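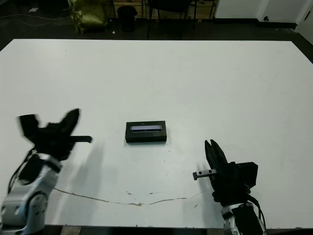
The black box on the white table

Home | Stories | Poems | Archive | Contact

What Eifion Kept
2020-08-30

Eifion Parri had run the ironmonger's in Prondau for so long that people had stopped calling it by its proper name, Probert, and simply said they were popping down to Eifion's, even when what they wanted was stamps, which he had never sold.

His brother Wyn came over on the Nekport bus the week the shop was to close. He brought a flask, two pork pies and a great many opinions about how to empty a stockroom, and by dinner time he had emptied one shelf and was sitting on an upturned crate reading an old seed catalogue (he had always been that sort of help, and Eifion had missed it dreadfully).

"What's in this, then?" said Wyn, holding up a little black box from behind the paraffin cans.

"Put it down on the table," said Eifion. "Gently, mind."

It had come to them from their father, who had it from a man at Wirero, who owed him for 200 fence posts and could pay for only 17. The rest, the man had said, was in the box, and it was worth more than posts. Their father, being a trusting soul and rather shy of opening other people's things, had put it away and gone in to his tea.

"And you never looked?"

"I meant to. Every November I meant to, when it was quiet. Then someone would come in for a hinge."

Wyn put the kettle on, because neither of them could think with a dry throat, and they drank a cup each and then another, and talked about their mother's bread, and the winter the river came up to the third step, and the dog that used to ride in the wheelbarrow. The light went slowly down the street. Mrs next door knocked for a ball of string and was given five, and a mousetrap she didn't want.

"Well," said Wyn at last, "shall we?"

Eifion thought about it for a good while. Then he found his coat, put the box in the deep pocket where he kept his peppermints, and held the door for his brother.

"After supper," he said. "It's waited this long, and you've still got a pie."

Print this story | E-mail to a friend

Contact us | Copyright, all rights reserved | Back to top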